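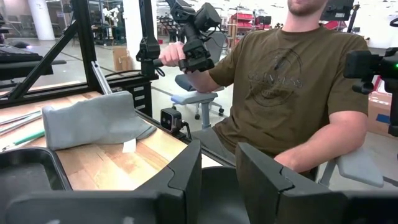

4. Setting up a chore trial (tidy-up, bowls and cloths)

Provmont bench guide, rev. 10/14/20. Read section 3 first if you havent.

1. Clear the bench. Pens, rods, spare tags, all off. The arm will grab a pen if it's nearer than the cloth.

2. Home the arm. Wait for the Cidik panel to go grey. Takes 15 seconds, longer on a cold morning.

3. One person on the hand controller. Sit square, elbow supported. Open and close the gripper 5 times before you touch anything.

CAUTION: no fingers between the jaws while homing. Ever.

4. Load the tray. Big bowl on the white board, cloths to the right, crumpled, don't fold them. Folded is cheating.

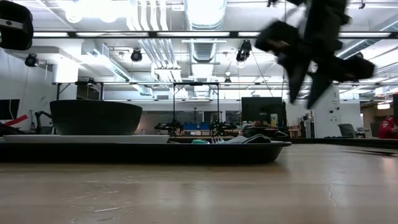
Iara Daza reckons the bowl was never the problem, her kids can stack a bowl, and she'll believe in a house robot when it can wring out a cloth and hang it over the tap without being told which tap.

Fair. Keep that in mind when filling in the log.

5. Run by hand first, then on its own. Same layout both times. Log them seperately, sheet 671 for hand, 700 for auto.

6. Score it like you'd score a teenager. Job done or job not done. Nudging the bowl yourself = not done.

Note: hand runs say what the arm can reach and hold. They say nothing about whether it can do the chore alone. Don't mix the two up in the November summary.

7. Park, power down, wipe bench. By you, with a cloth. Still quicker.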